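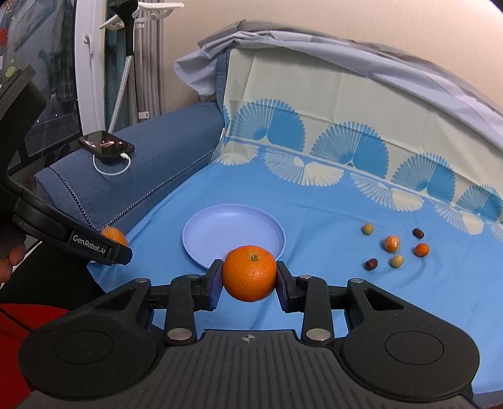
How Does a Computer Draw a 3D World on a Flat Screen?

Hi! I'm Kalliopi Obradović, and I make computers draw things for a living. Mostly I make them draw maps and hills and little wobbly boats. When I visit schools, the question I get more than any other is this one: if my screen is flat, how come the game looks like I could walk into it?

I love that question. Let's take it apart.

Everything is triangles

First, a secret. Your favorite game character is made of triangles. So is the castle, and the dragon, and the dragon's teeth!

A triangle has three corners, and that makes it wonderfully simple. Try this: hold a sheet of paper by three of its corners and you can pull it flat and tight. Now let the fourth corner go floppy. See how it bends? Four corners can bend and twist, but three corners always make something flat, and flat things are much easier for a computer to draw.

I'm building a game called Flavano, which is about a very small boat, and the boat is made of 89 triangles. That isn't many. If you look closely you can see the pointy bits where they join. A character in a big fancy game might have thousands and thousands, so tiny that your eyes smooth them all together.

Where do the corners go?

The computer doesn't know what a boat is. All it knows is a long list of numbers. Every corner of every triangle gets three of them: how far left or right, how far up or down, and how far forward or back.

Programmers have a fancy word for a corner. It's a vertex, and if you have more than one, they're vertices (VER-tih-seez). Say it out loud, it's fun.

Now we have to squash that 3D list onto a flat screen. Think of a long straight road. Close to you the road looks wide, and far away it looks as skinny as a shoelace. The road hasn't changed, it's just farther away! So the computer does a bit of dividing. It takes the left-right number and the up-down number and divides them both by how far away the corner is. Far away means dividing by a big number, and you get a small answer, so the thing is drawn small. If you've done division in school, you already know the most important math in 3D games.

Coloring in

Once the corners are on the screen, the computer has to color in the triangles. Your screen is made of tiny dots called pixels. For every triangle, the computer works out which pixels are inside it, and for each one it asks, "What color should you be?"

The answer comes from a very small program called a shader. A shader might say "be blue." It might say "be blue, but darker if you're facing away from the sun." My favorite shader is the one that makes the sea in Flavano. It's only 36 lines long, and I broke it so many times while I was writing it that for one whole afternoon the sea was bright pink.

Who does all this work?

There's a part inside your computer or tablet called the GPU, which stands for graphics processing unit. Imagine you have a giant coloring book page to finish before lunch. You could give it to one really clever person, or you could give it to your entire school, with everybody coloring one little patch at the same time. The GPU is the entire school. It has lots and lots of little workers, all doing simple sums together, and then it does the whole thing over again for the next picture, many times every second. Phew!

What about web pages?

Web browsers can talk to the GPU too, using something called WebGL. It's powerful but very, very fussy. My friend Ashok Vishwakarma and I once stared at an empty black square for an entire evening, and the trouble was one missing comma in our list of numbers.

That's why lots of people use a helper, called a framework or a library. It's a bundle of code somebody already wrote, so you can say "draw my boat, please" without typing out every fussy step. Ashok wrote one called Miltelus, and I use it for nearly everything now.

Try it yourself

You'll need paper, a ruler, and a pencil.

Draw a dot in the middle of the page. That's your faraway point.
Draw a square in one corner of the page.
Using the ruler, draw a light line from each corner of the square toward the dot.
Draw a smaller square partway along, with its corners touching those lines.
Rub out the bits of line that go past the small square.

You've got a box that goes back into the paper! Now draw a line from corner to corner across each side, and you've turned it into triangles. Color each side a bit darker or lighter and you've been the shader as well.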